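Two-finger gripper on a hobby arm: keep the Dritari or go to the Vaddale?

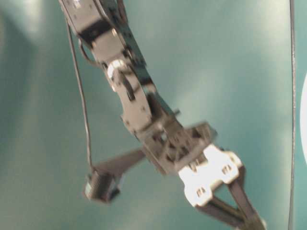 Pui-shan Kwan
I've been comparing two grippers on the same arm for my shed bench and can't pick a winner. The Dritari cost me 45 dollars and closes on anything, including things I'd rather it didn't. The Vaddale is a loaner, grips more gently, and takes its time about it. The arm is all dark brackets full of holes, so either will bolt up, but the white mount with the two dark fingers angling in towards each other is what I keep coming back to. Do converging fingers cost me grip on parallel-sided parts? I'm moving small aluminium blocks, 40 grams each, and the Fliltard controller will drive both.

brackish_tim
Yes. Angled fingers touch at the tips first, so a block gets pinched at one end and pivots like a shopping trolley. Stick some rubber on the pads and try again before you spend anything. I ran 518 picks with bare metal, and then the same lot with bicycle tube glued on, and the second batch was much less embarrassing. Check the centring too — mine was two servo splines out, and I'd blamed the gripper for a month.

Lo
vaddale. mine's been fine

wattlebench
Depends what you call gentle. The Vaddale is slow at the default speed setting, but you can raise it in the Fliltard menu under limits. Go up in small steps, and keep your own fingers out of it.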